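Paper filing and collating, people wanted, Grurndale

Tomlow Records Room, upstairs at the Jendallow building. Side entrance, not the front one, the front one is locked after 9.

Looking for people to help with a big folder job. Starts June, runs until it's done. Paid. No experience needed but you do have to be tidy and you do have to like paper, or at least not mind it.

What it is

We have 153 project folders coming over from the old Sjöberg office and they are in a state. Pages out of order, pages in the wrong folder, some folders with nothing in them at all. Each one needs opening, emptying, sorting, clipping back in and putting away on the racks. Then the label. Then the next one.

So the work is:

Open the folder flat and take the papers out of the clip
Put pages in order (page numbers at the foot mostly, dates where there's no number)
Pull anything that belongs somewhere else, goes in the tray for Maj-Britt
Square up the stack and get it back under the clip, straight
Label on the spine, folder on the rack, tick the sheet

Sounds easy and mostly is. The clips are the bit people get wrong. They're stiff, and if you force the papers in slightly fanned they crease along the edge and then the folder won't shut properly. You get the knack by the second morning. Jingyi Zeng will show you, she did most of the trial folders last winter and is very patient.

Racks are black wire mesh, four tiers, for folders only. The long white mesh basket is for small bits, dividers, spare clips, label strips. Please no mugs on either, we've been through this.

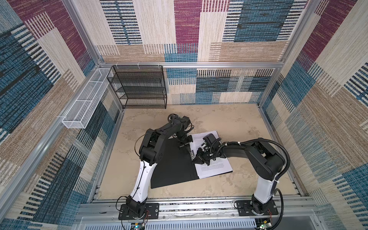 Hours are mornings, 9 till 1, or afternoons from 1.30 till 5. Pick one and stick to it if you can, it makes the handover simpler. If you can only do a couple of sessions a week say so when you write, that's fine, we are happy to share a place between two people. What we can't do is drop-ins.

Pay is 96 a session, paid at the end of each month into your account. Kagiso Nkosi does the pay and needs your details before your first session and not after it. There's a 200 extra for anyone who stays the whole job through. Travel not covered sorry, but there's bike parking round the back and the bus stops at the bottom of the hill.

Who we'd like

Anyone over 18. Students, retired people, people between jobs, all welcome. You need to be able to read small print for a good stretch (bring your glasses!) and be all right with either sitting or standing, you can swap as often as you want. Some reaching down for the bottom tier. If that's a problem tell us, someone else can do the putting away and you can do the sorting, plenty of that to go round.

Fast is nice. Careful is what we need. One page in the wrong folder takes longer to find than the whole folder took to sort in the first place, Sverre Eide spent most of a week on one and is still cross about it.

English for the instructions. A lot of the papers are in Swedish but you don't have to read them, only the numbers and dates. If you do read Swedish mention it, there is a bit of extra work on the index later in the year and we'd ask you first.

Not suitable for: anyone who wants to work from home. The papers can't leave the room, not even one page, not even to finish a folder off in the evening. We've been asked.

Practical

Lockers on the landing, bring a pound coin, you get it back.
Kettle and microwave in the kitchen along the corridor. Lunch is in there aswell, not at the worktops.
Bags stay in the lockers. Phones ok on silent.
Room can be chilly in the mornings so bring a jumper.
No hand cream before sorting please, it marks the paper.

First session is a paid try out. You do a few folders with Jingyi, we see how you get on, you see if you can stand it. No hard feelings either way.

How to apply

Short note to Borghild Eklund at the Tomlow office. No CV. Tell us your name, a phone number, mornings or afternoons, how many sessions a week, and when you could start. A line on anything similar you've done is useful, library, post room, exam marking, sorting your mum's recipes, whatever it is. Paper notes can go through the letterbox at the side entrance, marked FOLDERS.

We're reading them as they come in and will stop when we've got 9 people, so sooner is better then later. Everybody gets an answer, might take a few days as Borghild is on her own in the office until the end of May.

Questions about access, parking or the lift to Maj-Britt Backlund, same office. Questions about money to Kagiso. The lift works but it is slow, allow for that if you're on the early session.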